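Home | About | Club Notes | Recipes | Archive | Contact

Two arms, one basket, and a very long May

Print this post | E-mail this post

I promised a few of you an update on the robotics club, and then May came along and ate every evening I had. So pour yourself something, because I've been saving this up and it's going to ramble a bit.

For anyone new here, I help out with the student club at Jorelham. I'm not an engineer. I taught sewing and home skills for a long time, and I got roped in because the students picked "handling cloth" as their project for the Mastance challenge and wanted somebody around who knew how fabric behaves (or misbehaves, which is most of the time). We have 15 students this year, and they are a delight, even on a Monday when everyone is tired and the snack drawer is bare.

They named the two-armed setup Graneo. I've asked where the name came from and I get a different answer each time. The purple cables were the students' choice too, and I will say they brighten the place up! With all those black joints and white links it could look a little like a dentist's office otherwise.

The task they settled on is tidying small, light things: gauzy stuff, mesh, anything thin that folds up on itself. I told them in the fall that I thought it was a terribly hard place to start. A block stays a block wherever you put it down. Sheer netting changes shape if you so much as breathe near it, and you can hardly see it on a white table. They listened very politely and went ahead anyway. 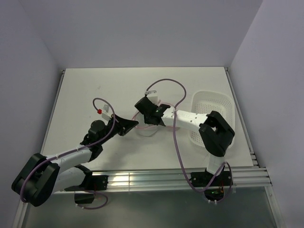
What 168 tries will teach you

That's how many practice runs we had in the logbook by the middle of the month, and 83 of them are marked as good. I think that's wonderful. The students think it's a disgrace, and there was a long talk about it that went right past supper - I finally had to turn the lights off and on a couple of times.

The thing they argue about most is where to take hold. If you've ever folded a fitted sheet you already know the problem. Grab it in the wrong spot and you just have a bigger lump than you started with. One group likes going for an edge that has some body to it, like a rim or a hem, and the other group wants to pinch up the middle and hope. I'm an edge person myself, though I try to stay out of it.

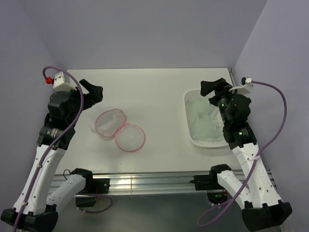 Pink-rimmed mesh on the table, pale green mesh in the basket.

I've grown fond of that plain white basket, too. The students went back and forth over a deep box or a shallow one, and I was glad when the basket won, because the arms do have to reach over the rim and there isn't a lot of room once both of them lean in.

Next up is the write-up for Mastance, and that's where I can be more useful. The draft stood at 2981 words when I last saw it, and I have my red pencil ready. They've also applied to the Gatti fund for a little money toward spare parts, so please keep your fingers crossed for us. If you have scraps of tulle or old produce bags sitting in a drawer, I'd be very happy to take them off your hands - just drop me a note through the contact page and I'll come by on my way to the club.

Print this post | E-mail this post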